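Changing the cables on our toast cell

1 July 2024

I wrote last month that I would explain how we look after the two-arm cell, and then I did not do it. So now I do it. This post is long and it is mostly about cables and bolts. If you came for the software, please wait for the next one.

The cell is called Sandumlow. The name comes from a spelling mistake in an old folder and it stayed. It has two black arms, one at each side of a white table, and a parallel gripper on each arm. The job is a breakfast job: take a slice of bread from the plate, bring it to the toaster, push the lever, bring the toast back. It sounds like nothing, but the bread is soft and every slice has a different shape, so small errors in the arms become visible very quickly. If a wrist has a little play, the bread will tell you before the log file does.

In winter our workshop is cold in the morning, and I noticed that the left arm was slow to settle at the start of the day. First I thought it was the grease. I warmed the joints by running the slow routine for 60 minutes and the problem became smaller, but it did not go away. Then I put my hand on the cable loop at the wrist while the arm was moving (at low speed, with my other hand on the stop button) and I could feel it pulling. The loop was too short. When the last joint turned to the far side, the cable worked like a spring against the motor.

Our cable sleeves come from Gekier, in the 109 centimetre length. They are good sleeves, but whoever fitted the last one took up the spare length lower down the arm, where it looked neat, and left almost nothing for the wrist. I must admit it was probably me.

What I did, in the order I did it:

Power off at the wall, then wait until the fans stop.
Support the forearm before you release anything. The brake holds, but I do not like to trust it with my fingers below.
Cut all the ties from the elbow up to the flange. Cut them, do not try to save them.
Turn the wrist by hand to both end positions and let the cable find its own way.
Tie it again loosely with the wrist in the middle. The loop should look too big. It is not too big.
Turn the wrist again to both ends before closing the last tie.

After this come the flange bolts. There are 8 of them and I tighten them in a cross pattern, the same as a car wheel. I put a small line of paint pen over each bolt head, so next time I can see from a distance if one has moved.

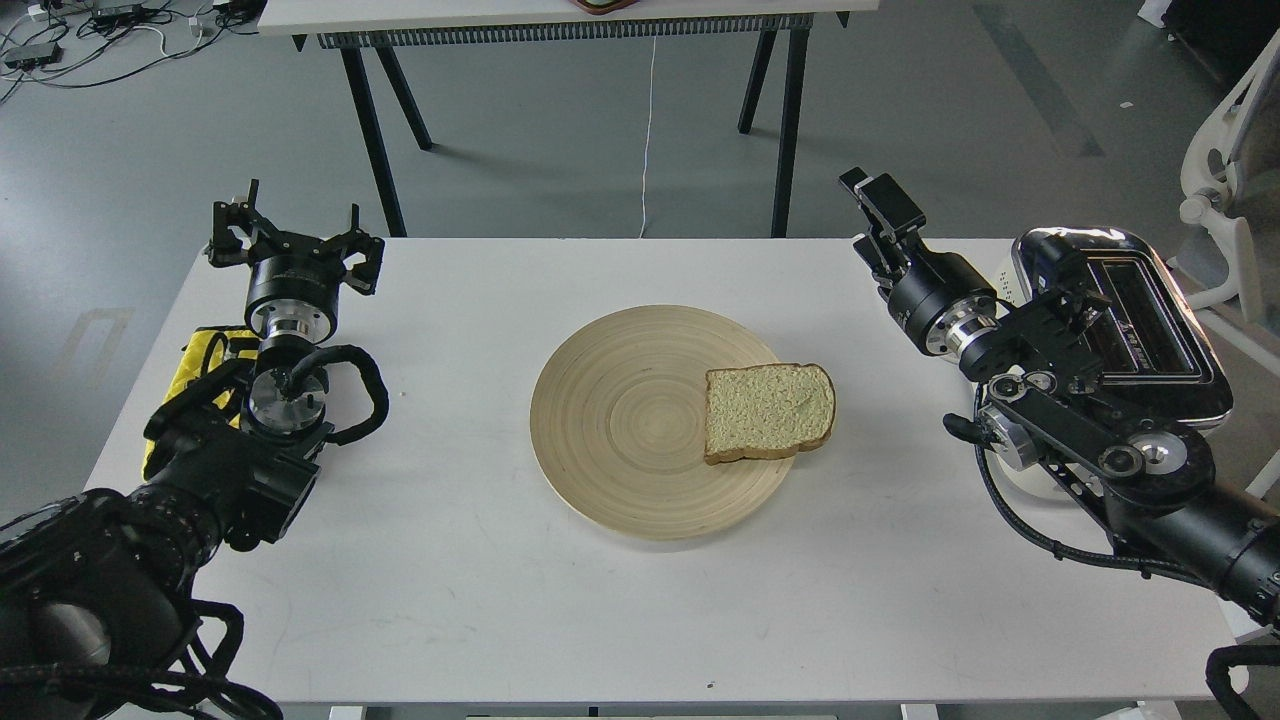 Pitside Robotics Club, Arms and Grippers Group

I always do the final check with one slice on the round wooden plate, placed to the right side and not in the centre. With the slice on that side the right gripper has an easy reach and the left one has to stretch over, so I learn something about both. Both grippers start pointing up, fingers open, and from there I run the approach without closing. If the fingers arrive over the crust at the same height three times, I let it close. Please use bread that is one day old. Fresh bread is lovely to eat but it squeezes flat and then you are measuring the bread.

The toaster stays at the back corner, behind the right arm. I tried to move it closer in autumn and regretted it. The body is shiny like a mirror, and when it stood nearer to the plate the camera found a second slice of bread in the reflection. We could cover it with matte tape, but it gets hot, and I don't want the smell. So it stays in its corner and the right arm reaches back.

About the yellow quilted pad: somebody asked at the last meeting if it can be thrown away. No! It goes under the left arm when we lower it for service, and it has saved the table top many times. Leave it at the left edge, please.

The cable from the right arm still runs too low for my taste. I bought a clamp from Dönmez, the hardware shop near the tram stop, but it was made for a thicker tube and it slides. I will try it again with a strip of rubber inside.

For the maintenance book, I changed the interval. Cable loops are now checked every 60 running hours, by hand and with the power off, and the paint lines on the bolts every time you switch on. It takes a minute. Write the date and also which arm, left or right, as seen when you stand at the front of the table. We had two entries in the book which only say "arm ok", and I have no idea which arm was meant.

The left arm now settles in the morning the same as in the afternoon, at least it did so on the four days I tried. The next job is the finger pads on the right gripper, and for this I am still waiting for the parcel.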